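Stiltwood
Home | Essays | Projects | Reading list | Contact

The Bottle That Stopped My Week, and Why I'm Glad It Did

12th November
Posted by the Stiltwood author
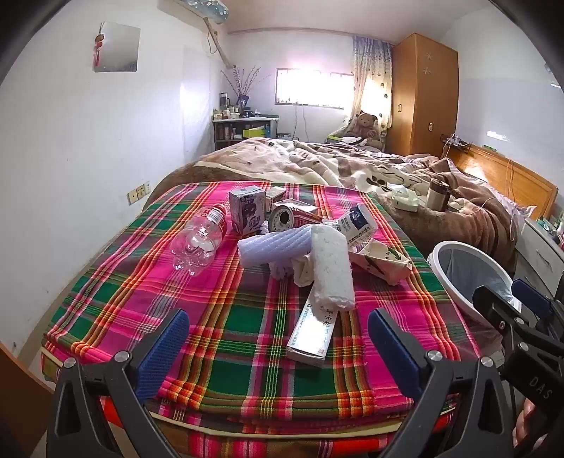
Packaging on a plaid tablecloth, with gripper fingers on both sides. Table clearing, bedroom setting.

I want to argue for something that sounds a little perverse. A robot failing badly at a small job is one of the best things that can happen to the people building it, and we should be writing those failures up in much more detail than we do. I love this stuff. I've been tinkering with grippers for years and I still get a kick out of watching two rubbery pads close on a thing and hold it. So please read what follows as fan mail, even the grumbling parts.

The job was clearing a table. You take the empty packaging off the cloth and you put it in the bin. We collect demonstrations by hand, with a person working the grippers, and then a policy is trained on the recordings and let loose on a pair of arms. Our training set for this round had 400 demonstrations in it, all of them of ordinary household litter: plastic bottles, cans, little cartons, paper cups, the foam netting that comes around fruit. I was very proud of those 400. The clutter was good honest clutter, with things lying on their sides and things lying under other things.

Then we ran the policy 43 times, and in 28 of those runs it did the same wrong thing. It closed on a clear empty bottle, squeezed until the bottle folded, lost it, and went right back in and squeezed again. It never timed out. In one run the bottle shot out sideways hard enough to clear the table and hit a cabinet. Nobody was standing there. Somebody could have been, and that's the part I've been chewing on ever since.

An empty plastic bottle weighs next to nothing, so it would be easy to laugh and move on. I did laugh. But look at what the machine did. It had a grip going wrong, its own fingers were reporting that the gap had closed, and it answered by adding force and trying again with no limit on the number of tries. Swap the bottle for a tin can with a sharp open rim, or for a glass, or for a hand reaching in to help, and you've got a different afternoon.

We spent three days blaming the wrong part. First it was the pads. We use Skindska pads on our arms, which I like a lot, and we had a fresh pair on, so naturally they got accused of being too slick. Old pads went back on. Same result. Then it was the camera, on the theory that clear plastic is hard to see, and clear plastic IS hard to see, so that theory had real legs for a day and a half. We wrapped the bottle in masking tape and the arms crushed it just as happily.

The real answer was in the demonstrations, and once I saw it I couldn't believe I'd missed it. When a person picks up a bottle with a hand-held gripper, they feel it give. They ease off. They might squeeze a touch too far, hear the plastic crackle, and back away before they've even thought about it. All of that lives in the hand. What our recordings kept was the position of the fingers, and in position terms a gentle grip on a stiff bottle and a crushing grip on a soft one can look nearly the same. Worse, we had been tidy. Any demonstration where the bottle slipped or buckled got thrown out as a bad take. We'd carefully removed every single instance of a human noticing trouble and recovering from it.

So the policy had never seen a failed grip. As far as it knew, there was no such thing. You close the fingers, and the object is in them, and you go to the bin. When the object wasn't in them it did the only thing it had ever learned to do at that spot on the table, over and over.

I find this thrilling, I'll admit. There's a whole layer of skill in clearing up after lunch that I had never once looked at. Watch yourself do it tonight. You'll bump a cup with your knuckle and catch it without looking. You'll pick up a bit of foam netting and it'll drag a tissue along with it, and you'll shake the tissue loose or just decide to take both. You'll put a hand on a box lying under a pile and feel the pile start to move, and you'll take something off the top first. All of that is recovery. I'd guess it's most of the job, and we were cutting it out so the data would look clean.

My first opinion, then, is that people who collect demonstrations should keep the bad takes. Label them, put them in their own folder, weight them however you like, but keep them. I know the objection, because I used to make it myself: the machine will learn to be clumsy. Sure, if you feed it a fumble that ends in a fumble. A fumble that ends with the bottle in the bin is gold! We went back in with the hand grippers and recorded 100 takes where we botched the first grab on purpose. It was the most fun I've had at a table in ages, and it's surprisingly difficult to drop something convincingly when you mean to.

My second opinion is about limits, and I'm less cheerful here. The crush-and-retry loop should have been impossible no matter what the policy wanted. We had a force ceiling set in the Šindelář controller. It was set for the arms. The fingers had their own setting further down the menu, and it was still at whatever value it had when we unpacked the thing. I had looked at that screen many times. I'd seen the word "limit" and a number next to it and felt reassured. Learned behavior is wonderful and I would not go back to scripting every motion by hand, but a learned behavior can't be the thing that keeps you safe from itself. There should be a dumb, boring check sitting underneath: this much force, this many tries, then open up and stop. Ours is now three tries. It's five lines of code and it is my favorite thing in the whole project.

I also think we need to stop treating soft household jobs as the safe ones. In a workshop everybody expects the arm to be dangerous, so there's tape on the floor and a stop button where your hand falls. Move the same arm into a bedroom, with a blanket and a teddy bear nearby, and people relax. I relaxed. Our stop button was on the far side of the table, behind me, for two of the three days. A home is a harder place to be careful in, since it has so much in it and people wander through it in socks.

And my last one, which is really a plea: write it up! When I went looking for anybody else's account of this, I found plenty of videos of tables getting cleared beautifully and almost nothing about the runs in between. Our own log, which we keep in a little tool called Nullurance, had the retry loop in it back in April. Someone typed "bottle weird again" and closed the entry. I'm fairly sure that someone was me. Had I written two more sentences, with the finger gap and the number of tries, I think we'd have caught it in the spring with a much smaller pile of recordings to go back through.

We're retraining now with the botched takes mixed in. I've seen a few early runs. In one of them the fingers closed, the bottle started to fold, and the arm stopped, opened a little, and came at it again from nearer the neck. It still missed. I cheered anyway. The cans are going fine, the foam netting is a disaster of a completely different kind, and I'll post about that when I understand it.

Contact Stiltwood | © Stiltwood, please ask before reprinting | Back to top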